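Plunberg Fabric Shaver: Six Months of Fuzz

I bought the Plunberg back in March, after my old fabric shaver finally gave up halfway through a sofa cushion. I had my eye on the Gistow first, since my sister swears by hers, but the Plunberg was on sale and I'm weak for a sale (ask my closet!). It has been living in my laundry room ever since, and I've used it on sweaters, leggings, blankets and one very pilly bath mat.

The first thing I noticed was how light it is. My old one made my wrist ache, and this one I can run over a whole cardigan while I watch a show. It charges with a little cord, and I get roughly 100 minutes out of it before it starts to sound tired, so I only plug it in now and then.

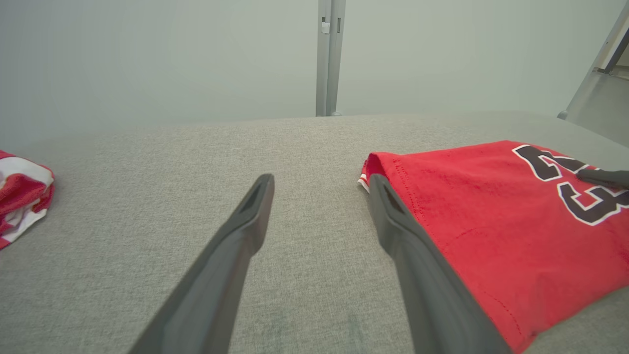

What I like

The head has 4 height settings, and the gentlest one is wonderful on thin knits. Lay the piece out flat, smooth it with your hand, and go in small circles. The lint cup pops off easily, too, and it's always oddly satisfying to empty!

What I don't

It's loud, a sort of angry bee noise that sends my cat under the bed. And the replacement blades are $13 a set, which stings a bit. Still, I'd buy it again, and I've already put one aside for my mother's birthday.

Contact | © 2024 Plosau Home Reviews | Back to top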